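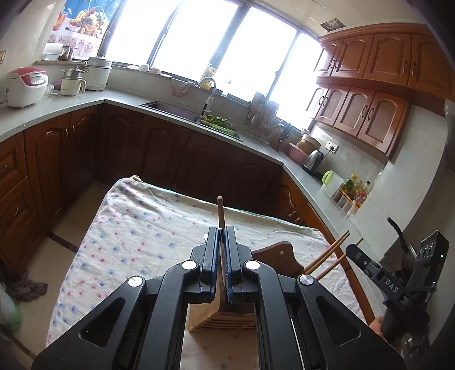

A bamboo utensil holder with a chopstick held above it, and a dark brown board with a scalloped top.

Clamirby Board Butter, 200 ml tin

I make this in the back half of my workshop in Lacerda Yard, and I've been making it long enough now that people stop me in the chemist's to ask why their chopping board has gone furry. (It's the grain lifting. It happens to all of them, and it's fixable, more on that further down.)

Board Butter is a soft paste of food-safe mineral oil and beeswax. You rub it into anything wooden or bamboo that lives in your kitchen: boards, spoons, chopsticks, rolling pins, salad bowls, the handles of your good knives if they're wood. It smells very faintly of honey for a day and then of nothing at all. I tried a lemon one once and my neighbour Rosimeire Bezerra said her toast tasted of furniture polish, so that was the end of the lemon one!

How to use it

Wash the wood in warm water with a drop of washing-up liquid, then stand it on its edge and leave it overnight. I know you want to get on with it, but damp wood won't take the oil and you'll just be pushing grease about. In the morning scoop out a blob the size of a hazelnut (a walnut for a big carving board) and work it in with a bit of old T-shirt, going with the grain. Do the ends as well, they're the thirstiest part. Leave it for 2 hours, buff off whatever is still sitting on top, and you're done.

New boards want three coats over a week or so. After that it's whenever the wood looks pale and chalky — for me that's monthly on the bread board and perhaps twice a year on everything else.

If the surface has gone rough, give it a light rub with fine sandpaper before you start. Wet it, let it dry, sand it again, then butter it. Ngân Văn, who tested the early batches for me in her noodle kitchen, does her long cooking chopsticks this way by the handful and says they stop snagging on the tea towel.

Does it work on bamboo?

Yes, though bamboo is tighter than most wood and drinks much less, so go thin. Utensil holders and draining racks are the ones people forget. The bottom of a holder sits in drips from wet spoons all day, and that's where the black spots start. Tip it out, scrub it, dry it properly and get the butter right down inside with a pastry brush. I wouldn't bother with anything varnished or lacquered, as it'll just slide off.

Things it won't do

It won't fill a crack, and it won't bring back a board that's been through the dishwasher and bent like a banana. It isn't a disinfectant either, so carry on washing up as normal. And please don't use it on worktops that get hot pans put straight on them. Sebastião Rangel did, and he now has a very shiny ring next to his hob.

The details

Size: 200 ml, screw-top tin
Ingredients: mineral oil, beeswax
Not suitable for vegans (the beeswax)
Keeps for 3 years in a cupboard away from the cooker
Cloth not included, sorry, use a sock

In very cold weather it goes stiff. Stand the tin in a bowl of warm water for a few minutes and it'll come back. In a hot summer it can go runny, and that does no harm, just keep it upright until it sets.

What's changed in this batch

The tins now come from Ronovier and the lids are a lot easier to open with oily hands. I've also nudged the wax up a little, after Valquíria Aguiar wrote to say hers was too sloppy for spoon handles. She was right. If you liked the softer one, Arlindo Barros still has a shelf of it at Bumon, and he'll be glad to see the back of it.

We passed 2,000 tins in April, which I still can't quite believe — thank you! Orders placed before noon go out the same afternoon, and refills come in a paper-wrapped block if you'd like to keep your old tin.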